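3 min read

Altadano Red Glass Charger Plate

I bought my first four of these for a holiday dinner and then went right back for more, so yes, I'm a little biased! The Altadano charger is see-through red glass with a softly scalloped edge and gold lines that follow the curves. I've had mine out on the table since September and I'm still not tired of them.

Red on red sounds like a lot, I know. I was nervous about putting them on my fancy red tablecloth (the one with all the gold and silver flowers and ribbons), but the glass lets enough light through that it all sort of glows together. A plain white bowl on top calms everything down.

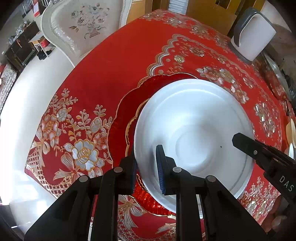 Altadano charger with a glossy white bowl, by the window

The bowl I like with it is the Istura, round with a nice broad rim. You could use any white dish you already own, though. I'd skip anything with a busy pattern and let the gold do its thing.

Please wash these by hand, warm water and a soft cloth, no scrubby side of the sponge on the gold! They're for under your dishes, so don't serve food right on them.

Item 3246. A set of four is $46, and I have 51 sets on the shelf right now.

Questions? Write to the Terine shop desk | © 2020 Terine | Back to top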